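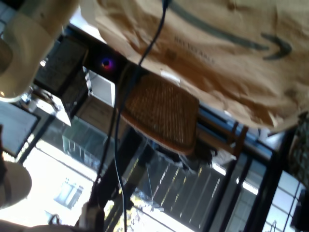

Pudik House back room: walk-through checklist with comments
Checked by: Kavinda Gazi
Date: 4/5/20
Score: 84 out of 100 (up 9 from last time, hooray!)

1. Paper bags and packaging
Result: Needs work
Comments: I love that we reuse paper shopping bags, please keep doing it! But a big crumpled bag draped over other things hides whatever is under it, and paper doesn't belong near anything that plugs in. Fold them flat and slide them into the rack by the door.

2. Cables
Result: Needs work
Comments: Look for any cable that hangs loose, especially the thin ones, which are so easy to miss. Clip it up or run it along the back. If you can't tell what it's connected to, leave it plugged in and ask Hubert.

3. Woven pieces (seats, lids, panels)
Result: Pass
Comments: Run a hand over the weave and around the rim, feeling for split strips. I found one rough spot on a Bilgin stool and taped it the same afternoon. Everything else was lovely and smooth. Don't stack anything heavy on the weave, please.

4. Glass containers
Result: Pass with comment
Comments: No chips on any rim, great! Glass should stand level with clear space on each side. Anything sitting at a tilt gets moved down to the low shelf. Big jars go on the bottom, always.

5. Lights and powered items
Result: Pass
Comments: Indicator lights on means power on, so check before you unplug or wipe anything. Mesh and grille openings need to stay clear of paper, cloth and dust. I went over ours with the soft brush and wow, what a difference.

6. Power strip
Result: Pass
Comments: The label says 2,000 watts and we're well under. The Skirier heater still gets its own wall outlet, even in spring.

7. Floor and walkway
Result: Pass
Comments: Best I've seen it! I walked from the door to the window without stepping over a thing. Whoever moved the Nastetti crates, thank you so much.

8. Extinguisher and exit
Result: Pass
Comments: Tag is current, needle in the green, door opens all the way. Next service is in July.

To do before the next check
Bags folded and racked: Kavinda
Loose cables clipped: Hubert Dudek
New felt pads for the low shelf: Kavinda
Second soft brush for the supply drawer: Hubert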